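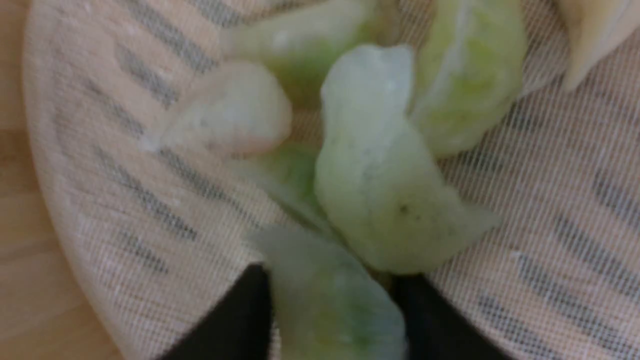
When Ulla Strömberg moved to Nundby, she knew how to make exactly one kind of dumpling, the kind her grandmother boiled in a big dented pot, and she was a little embarrassed to bring them to the winter supper. "I figured everyone would have something fancier," she told me over a second cup of tea (she pours a generous cup). "And then Hryhorii Hrytsenko came in with his potato ones and we spent the whole night arguing about onions."

That was 16 years ago, and the supper is still going, now with more than 24 families and a recipe binder that no longer closes. Ulla keeps it on top of her refrigerator. She let me leaf through it, and I have to say the handwriting alone is worth the visit.
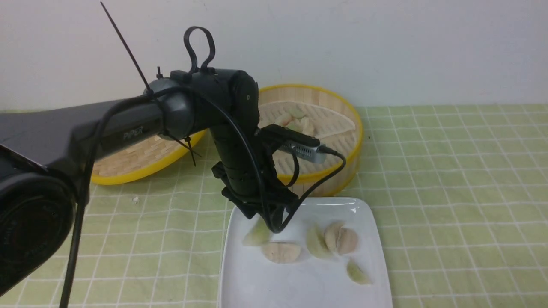 Dumplings on a square white plate, with a green and white tablecloth underneath.

I asked what beginners get wrong, and she thought about it for a good long while. "They overfill," she said. "They're so proud of the filling, bless them, and then the edges won't meet. Use less than you want to. And let the dough sit under a towel for a while, go call your sister or something!" She steams most of hers these days, though she still boils her grandmother's. 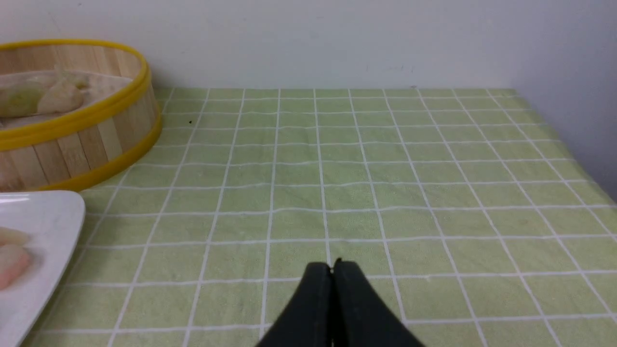

Elin Skyrme remembers it a bit differently and says the onion argument was really about butter, and that it went on well into July. Ulla laughed when I passed this along. "Elin always took the butter side," she said, and went to put the kettle back on.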